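Robotics Program Diary, Ustville Secondary School
Entry for February 3, 2026
Kept by Nazma Sultana, student recorder

The simulation group met in the second-floor lab after the last period. Mr. Henare opened the session by reminding members that the Trendar round accepts simulated entries only, and that each team must submit its scene file together with a written log. Our team is entered as Barua. Eight members signed in.

The first item was the tabletop scene. It was agreed in November that the layout would use everyday and household models in place of plain blocks, and the train car and the brown sphere have now been placed with the arm. The wood grain on the board was judged acceptable. The shadows still have blocky edges, and a higher shadow setting will be tried before the scene is submitted. 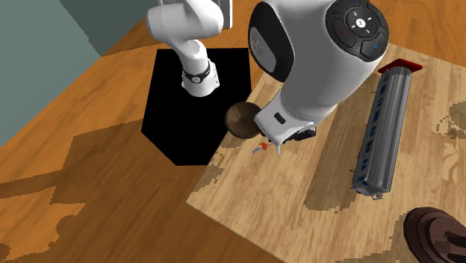
Grasp trials

The team has set a target of 800 simulated trials before the regional meeting at Grelusberg. The log stood at 291 when the session closed. Two members disagreed on whether a trial should count when the object is lifted but slips before release. Mr. Henare ruled that it shall be logged as a failure, with a note.

The train car remains the hardest object on account of its length. I was asked to write a separate grasp setting for it and to leave the sphere's setting unchanged. I did not finish this today.

Other business

The password on the lab's second computer has been changed. Members should ask Mr. Henare for it in person. The draft of the written log is to be read by Warrick Henare and returned with corrections at the next session.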